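Dec 14, 2024
By Keegan Sawatzky and Bernadette Ambrose

Our project looked at how people sort small parts at home, and we had so much fun with it! We started in July with a shoebox of mixed screws, switches and washers from a repair shop in Wilside. Gilmar Teixeira, who owns the shop, let us borrow 738 pieces for the whole term.

We asked 24 students to sort the same handful into trays, first with no labels and then with labels. The labels helped a lot – 91 percent of the pieces ended up in the right place, and people chatted more while they worked. Two students made up their own system by color, and we loved that so much that we gave it its own page in the appendix.

The hardest part was the washers. They stick together, they roll, and one went down the sink (sorry, Gilmar).
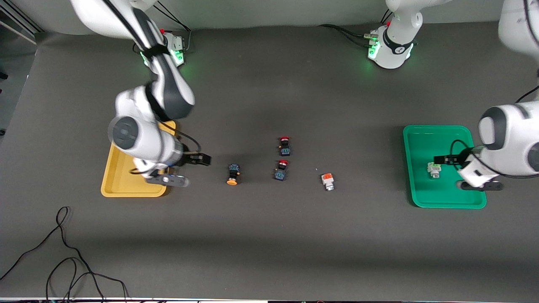

Does tray color matter when people sort without labels? It seems to help them remember where they put the last piece, but we only tried it with one group.

Next term Jaxon Li wants to run the test with younger kids – we can't wait to see what they do with the washers.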